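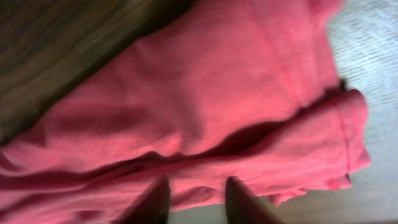
Setting up a wrist camera for cloth pickups on a home-built arm

Last updated: Wed 24 January

These steps cover the second arm on the bench at the Rutmont shared workshop. They assume the arm already moves under its own power and the gripper opens and closes on command. If it doesn't, finish the Planamora wiring page first.

You will need a small fixed-focus camera, the printed bracket, two M3 bolts, a USB cable long enough to reach the elbow with slack, and an old piece of clothing in one solid colour. A cotton knit top works well. Leave patterned shirts until later, as the edge finder treats every stripe as a fold.

1. Mount the camera

Bolt the bracket to the wrist plate with the lens pointing down between the fingers. Both fingertips should show at the bottom of the picture. If only one does, loosen the bolts and turn the bracket. Run the cable up the forearm and tie it off at the elbow.

2. Set the focus and the light

Put the garment on a pale mat. Lower the wrist until the lens is 11 cm above the cloth and turn the focus ring until you can make out the knit. Put the lamp to one side and a bit above. Side light leaves the creases dark and the ridges bright, and the software uses that difference. An overhead light flattens everything.

The fingers will look soft at this distance. Leave them that way and focus on the fabric.

3. Find an edge

Start Vi and load the cloth profile. Jog the wrist across the garment until a cuff or hem comes into view. A turned-back hem is the easiest target because the band is thick and the stitching gives a straight line beside it. Click on the band and save the point.

A deep crease through the middle of the cloth can score higher than the real edge. Corina Eberhard's fix is to set the minimum contrast against the mat to 16, which drops most creases and keeps the hems.

4. Make the approach

Bring the fingers in low, one on either side of a loose section, at speed 2. Close slowly. Any faster and the picture smears, and the tracker loses the seam. If you get blur at low speed, shorten the exposure and move the lamp closer.

Lift straight up by a hand's width, hold, and lower again. Don't add a sideways move until the lift is reliable.

5. Save your runs

Each run goes in its own folder with the settings file. Corina Pfister trained the current grip model on 386 runs, started in September, and the bad grabs are in there too, so please don't delete yours.

Known problems

The Gilurus servo board resets if the camera shares its USB hub. Plug the camera straight into the computer.

Heavy fleece slips out of the bare fingers. Silicone tape on the inside faces helps, but redo step 1 afterward, as the tape changes where the fingers close.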